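Jodness Marker Backboard for Two-Arm Cells
Sold by Foswood
Pack of 2 paper marker patches included

I've been setting up two-arm cells for a while now, and the part that used to eat my mornings was getting both arms to agree on where the world is. That's what I use the Jodness backboard for. It's an upright board on a stand, you tape your printed markers to the face, and you run calibration against them before you let the grippers near anything with a plug on it.

Ours is the marble print (yes, there's a plain gray one, and yes, I picked the loud one!). If you train on plugs and cables you'll want a background that's a bit busy — my arms got lazy with a blank wall behind them.
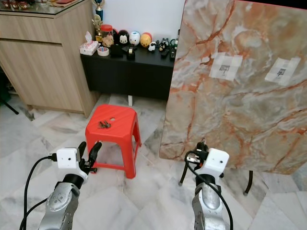
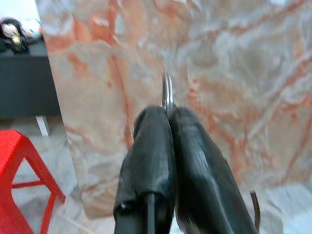
Setup goes like this. Stand the board where both arms can reach in front of it, lock the legs, then home the arms with the fingers empty. Run the marker check twice. If the second result has drifted from the first, go feel the finger wrap before you blame the software. Mine had bunched up once and I lost a whole afternoon to it. Tiziana Caputo at Foswood talked me through rewrapping: peel everything off, wipe the finger down, start again from the tip. Don't patch over old wrap.

For upkeep, I dust the face with a dry cloth and replace any marker with a lifted corner. Check your gripper cables too, and leave a loose loop at the wrist so nothing tugs when the arm turns over.

One gripe: the glossy finish throws glare under a strong ceiling light. I turn the board a little until the highlight moves off the markers. Oliwia Domański tells me a matte face is coming, and I'll be first in line.

Price: $194, stand included
Ships in 11 days
Also fits: Rarwood stand legs
Page updated September 19, 2020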